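Threads > Kalkidan Degefa > Grip faults, written up

Kalkidan Degefa
January 2025

Writing up a gripper fault while the numbers are still in front of me. It cost us a batch of recordings and one drinking glass. Long thread, mostly mechanical.

Background for anyone new: I look after the hand-held grippers at Novdale. A person holds one in each hand and does ordinary household handling with them. A camera on the tool records the view, an encoder records how far the fingers are open, and both go into training for the arm.

The fault was in the opening width. The log said one thing, the fingers did another. The gap between the two grew during a session and went back to nothing after a restart, so our start-of-day check passed every time.

First report came in September from Josée Boychuk, who was picking up tumblers. Her note in full: "Left one feels late." I checked the left unit on the bench, found no play in the pivots, and sent it back out. That was a mistake and it was mine.

What I should have asked is late compared to what. The right unit was fine. She had a reference in her other hand the whole time, and I tested the left one alone.

Second report, same unit, different operator. Karthikeyan Murthy said the trigger reached its stop before the fingers finished closing on a thin-walled glass. He squeezed harder, the fingers caught up all at once, and the glass cracked at the rim. No injury. He was wearing the cut gloves.

For the people who always ask: yes, gloves are required with glass, and yes, some operators take them off because the trigger feels vague through them. We have now bought thinner ones with the same cut rating. Please wear them.

The linkage, briefly. Trigger pulls a cable, cable turns a small drum, drum drives both arms through a shared gear. The encoder sits on the drum shaft. It does not sit on the arms. Everything downstream of the drum is assumed rigid.

The drum is held to its shaft by a clamp screw. On the left unit the clamp had lost torque. Under light load it held. Under a firm squeeze the drum slipped a little on the shaft, and the slip added up over a session.

Why did the restart hide it? Because the start-up routine closes the fingers fully and calls that zero. Whatever slip had built up was absorbed into the new zero. The routine was erasing the evidence each morning before the check ran.

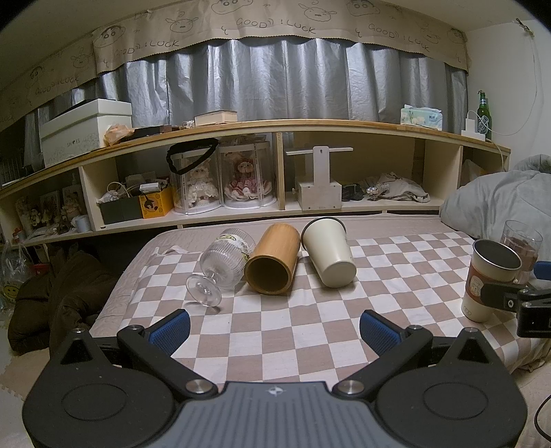

Soft pads made it worse. They compress under load, so a small width error looks like normal squash. With bare metal fingertips someone would have seen the mismatch on the first day. With pads you have to measure.

So I measured. Gauge block between the fingertips, light squeeze, read the log. Then a run of firm squeezes on a rubber plug, gauge block again. The good unit repeated. The bad unit walked in the same direction every time.

Then the data. There were 2624 recordings from that unit in the suspect period. I took the last full close in each one and compared the logged width with the zero set at start-up. If the drum hasn't slipped, those agree to within encoder noise.

2351 of them agreed. The rest did not, and nearly all of the bad ones were rigid objects: metal cups, glass, a ceramic jar. Cloth and plastic bags were clean. Consistent with a clamp that only lets go under load.

I'd have preferred a cleaner split than that. A recording with no full close at the end can't be checked this way, and I have counted those as bad. Some of them are probably fine. They are still out.

Youssra Ghoneim asked whether we could correct the widths in software instead of dropping the files. In principle, if the slip were smooth. It isn't. It happens in steps during the squeeze, which is the exact part of the motion the arm is supposed to learn. Interpolating across it would be making up grip data.

What does a bad width do to the arm? We found out before we knew the cause. A policy trained with those files in the mix closed too far on rigid cups. On the test bench it tripped the force limit on a steel cup and stopped. The limit did its job. I'd like to not depend on it.

Zoila Usuga runs the bench and had logged that stop as a policy error. Reasonable, given what she could see. It sat in the wrong queue until she and I compared dates over lunch. The policy was doing what the recordings told it to do.

Root cause of the loose clamp: the screw was specified with threadlocker and assembled without it. The build sheet has the step. The box is ticked. I'm not going further than that, since the sheet is ambiguous about which of two screws it means and I wrote the sheet.

Fixes already in:
- threadlocker on both screws, every unit
- torque stripe across screw head and drum, so rotation is visible
- build sheet now names the screw and has a drawing

The stripe is the cheap one and I'd recommend it to anyone building similar tools. A paint pen line. If the two halves don't meet, stop recording and bring it to me.

Changes to the check: gauge block at the start AND end of each session, with no restart between them. If the two readings differ by more than the tolerance, the session is held. It takes a couple of minutes and operators have complained, fairly, that it comes when they want to go home.

Start-up zero has changed too. It now compares the new zero against the last one stored and refuses to continue if they disagree. Before this it overwrote the old value silently. The old values are kept now, so drift shows up as a trend even if every single day passes.

Pending: a flat on the shaft so the drum can't slip at all. Presteck quoted for the machining and the sample shafts look right, but I want cycles on them first. Plan is 850 firm squeezes per shaft on the rig, gauge block before and after.

Also pending: a second encoder on the arm side. More wiring, more cost, one more connector to fail. I'm undecided. Two sensors that disagree tell you something is wrong, but you still have to stop and find out which.

Someone replied asking if the right-hand units have the same problem. Same parts, same sheet, so yes, potentially. I pulled all of them. One more had a screw with no threadlocker, still at torque. Its recordings pass the full-close comparison and are staying in.

Correction to the post about the linkage: the gear is shared but each arm has its own pinion. Doesn't change the fault. Thanks to the person who spotted it.

If you have a unit at home, don't tighten the clamp yourself. Over-torque splits the drum hub and then I can't tell which failure came first. Send it in with the trigger released and the cable slack.

Rig results on the flatted shafts will go in this thread when I have them.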